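Setting up seat holds and release times for a small comedy run

Last revised 9 Dec 2024

These steps cover a stand-up or sketch run of several nights in one room, sold through the Clinance box office system. They assume the venue plan is already loaded and you have manager access. The worked settings come from the Garkitz Rooms, March season, main studio.

## Before you start

Have the following to hand:

- the signed hire agreement, with the licensed capacity
- the promoter's hold list
- the technical plan, showing any seats lost to the sound desk
- the price bands

The Garkitz studio is licensed for 59 seats in cabaret layout. Enter the licensed figure, even if the plan shows more chairs. Clinance will sell to whatever the plan allows unless a cap is set.

## 1. Create the run

1. Open **Events > New run**.
2. Enter the title as it appears on the poster. Put the act first and the show name second.
3. Add each performance separately. Do not use **Repeat nightly** if any start time differs, as later edits to one night will overwrite the rest.
4. Set the cap under **Capacity > Fixed limit**.
5. Save as draft.

## 2. Place the holds

Holds are of three kinds. Keep them apart, as they are released at different times.

| Hold | Colour on plan | Released |
|---|---|---|
| Technical | Grey | After the first sound check |
| Promoter | Green | Noon on the day |
| Access | Purple | Doors, or on request |

Select the seats on the plan, choose the hold type, and type a short reason. "Oyelaran Comedy, guests" is enough. A hold with no reason is removed by the overnight check.

Access seats must include the companion seat. Place both under one hold so that they move together.

## 3. Set the release times

1. Go to **Holds > Timed release**.
2. Choose the hold type.
3. Enter the time against each performance.
4. Tick **Return to best available**. If this is left clear, released seats can be sold only by staff.

Allow at least 40 minutes between the last release and doors. The web page can take several minutes to show returned seats.

## 4. Add the waiting list

Turn on the waiting list once a night reaches its cap. The limit is 2 seats per person by default. Offers go out in the order names were added and lapse after the period in **Settings > Offers**.

For a popular run the list can grow well past what the room will ever return. Garkitz closed its list at roughly 600 names across the season. To close a list, choose **Stop new names**. **Delete list** also cancels offers already sent.

## 5. Check and publish

- Buy one test ticket in each price band, then void it.
- Confirm that held seats cannot be picked on the public page.
- Print the door list for the first night and compare it with the plan.
- If tickets are also sold through Lukanby, check that its allocation is deducted from the cap.

Publish the run. Changes to holds can be made after this point, but price bands are locked once a sale has gone through.

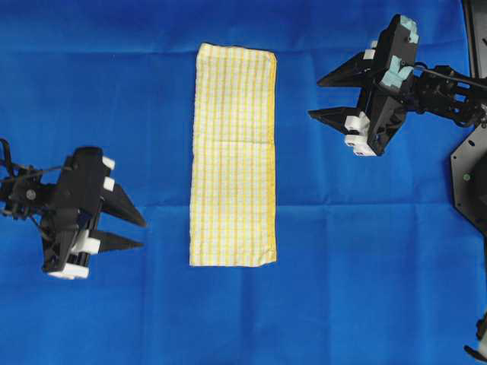 Checked towel on blue cloth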